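Kenach

Kenach are a heavy rock band from the harbour town of Sesano, best known for long, slow songs built on very few chords and for a habit of singing in close harmony over guitars tuned a good way below the usual pitch. They have released five studio albums and a handful of shorter records, most of them on the small Gallegos label, and they have kept the same four members throughout, a rare thing in a corner of music where drummers in particular tend to come and go.

Background

The band grew out of a covers act that played weddings and summer dances along the coast, and a good deal of that early training can still be heard in the way the songs are put together. Even the heaviest of them tend to have a proper tune somewhere inside, and the band have never been shy of a chorus that a whole room can join in with. Their first rehearsals were held in a net loft above the harbour, where the low ceiling and thick walls are often given the credit (perhaps a little generously) for the close, boomy sound of the first demo.

That demo, a cassette of four songs, was copied at home and sold at concerts in a run of 400. It has never been reissued in full, although two of the songs were recorded again for the first album, and clean copies now change hands among collectors for rather more than the band ever charged for them.

Musical style

Writers have usually placed Kenach somewhere between doom metal and folk rock, and the band themselves seem happy enough with either. The guitars carry most of the weight, with the bass often playing the melody underneath them, and the drumming is unhurried and roomy, with a great deal of cymbal left to ring. Three of the members sing. The voices are mostly clean, and the growled passages that turned up on the early recordings had all but gone by the third album, to the regret of some long-standing followers and the relief of others.

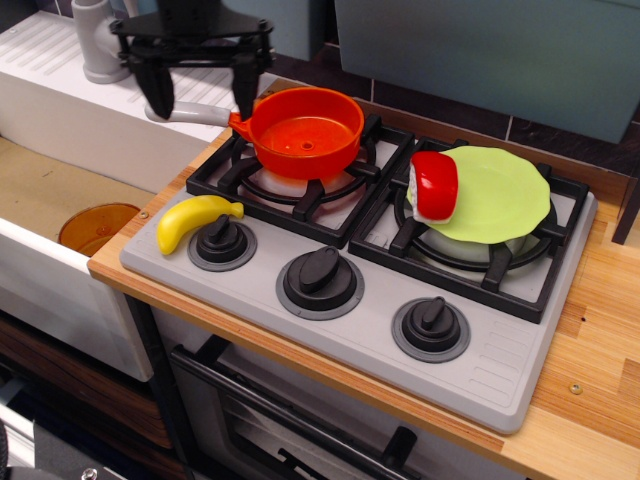 The words are largely to do with weather, boats, bad harvests and the sort of family quarrel that goes on for generations. Several songs borrow their verses from old working songs of the coast, slowed down so far that listeners who grew up with them have been known to miss the connection until the last line or so.

Recordings

The debut, Tindeck, was recorded in a single week in March and takes its name from the opening track, a piece lasting more than 20 minutes that fills the whole first side of the vinyl edition. It was warmly received by the specialist press, if a touch warily, and it remains the record that newcomers are most often pointed towards, for all its length and its rather muddy mix.

The second and third albums brought shorter songs and a brighter sound, with a borrowed church organ on several tracks. The fourth was made almost wholly without distortion and divided opinion quite sharply at the time, though its standing has risen since and it now supplies a fair share of the live set. The fifth returned to the slower, heavier manner of the debut, and its closing song reuses the main theme of the title track from that first record.

Live performances

Kenach play rather few concerts, generally in the colder half of the year, and prefer small seated halls to festivals. Sets tend to run straight through with hardly a word between songs. The title track of the debut is usually kept for the end of the evening, and is played in a version that drops the long middle section and brings all three singers in together from the second verse onwards.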